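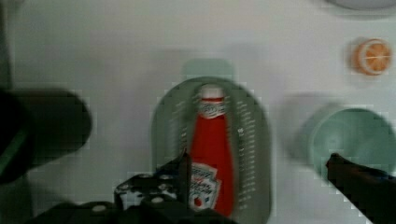

Ketchup bottle on the cutting board.

January 19, 2020

Notes on the call-button trial, assisted living wing at Vidal. Cúc Bùi asked me to write down what we changed so the evening people don't have to guess.

All the second-floor pendants are now on the Grulix receiver. The old Jilteck one is still plugged in under the front desk. Leave it there. It still handles the pull cords in the bathrooms, and those don't move over until March.

Range first. I walked the corridor with a pendant from the nurse's desk to the far stairwell, pressing it outside each door. Good all the way to the linen room. Past that there were gaps, worst outside apartment 215, where I got one press in three through. Moved the repeater from the top of the linen shelf to the wall by the fire door and walked it again. 215 now answers every press with the door open. With the door closed and the pendant in the bathroom it missed once. I want to try that one again with the shower running and the fan on, the way it would be used.

Battery check. Six pendants came back from residents showing low. Four were low. The other two read fine on the bench meter, and I think the contacts are the trouble. They have a greenish film on them, probably hand lotion. Cleaned with alcohol and a swab, put back in service, tagged with blue tape so we can tell if they come back.

The lanyards are a bigger problem than the electronics. The breakaway clasp on the new ones opens too easily. Mrs. A. on the second floor has lost hers three times, twice in the laundry. The wristband version stays on, but people with arthritis can't do up the buckle. Cúc has been swapping the buckle for a strip of hook-and-loop with a stitched loop at the end to pull on. I sewed up three more today. Stitch across the end twice, the single row pulled out on the first one.

Receiver settings as of tonight:

- Repeat alert: 3 minutes if not cleared at the door
- Desk volume: 6 (it was at full and people were turning it off)
- Night mode: off until we've talked to the night staff
- Log: on, saves to the desk computer

The log holds 3500 entries and then writes over the oldest ones. It doesn't warn you. I copied it to the shared folder this afternoon and we should do that at every month end. Jovano's software opens the file but gets the time column wrong by an hour, so use the raw text if you need to compare against the shift sheets.

Looked at response times while I had the log open. Most of the slow ones are at the evening meal, when everyone on the floor is helping in the dining room and the desk is empty. The alert sounds at the desk and goes nowhere else. A pocket pager for whoever is in the dining room would fix most of it. Vidal has a box of the old pagers in the storeroom, and I'd like to see if the Grulix will talk to them before we ask for money. The manual says it supports two types and doesn't name either one by anything printed on the pager itself. I'll bring one home and open it up.

A few things people told me while I was going door to door:

The gentleman at the end of the hall keeps his pendant in a drawer since he doesn't want to look like he needs it. He would carry it if it clipped inside a shirt pocket. We have clips somewhere from the first batch.

Two residents asked if pressing it by mistake costs them anything. It does not. That should be on the card we leave with each pendant. Larger print too, the current card is hard to read even for me.

One daughter wanted to know if it works in the garden. Tried it — fine on the patio, nothing by the raised beds. Until there's a second repeater on that side, we should say plainly that it doesn't cover the garden. I told her so.

Mistake to own up to: I registered two pendants to the same apartment number when I was entering the list. Found it when a press from one door came up as the neighbor. Fixed, and I checked the rest of the list against the door numbers. If you add one, press it afterward and read the number off the desk display before you hand it over.

Still to do:

- Bathroom test in 215, door closed, water on
- Find the pocket clips
- Open a pager and look for a frequency marking
- New card for Cúc to read over
- Ask the night staff about night mode, in particular whether they want the corridor light to flash
- Order swabs, I used the last of them

Spare batteries are in the top left drawer at the bench. The ones in the coffee can are dead and waiting to be recycled.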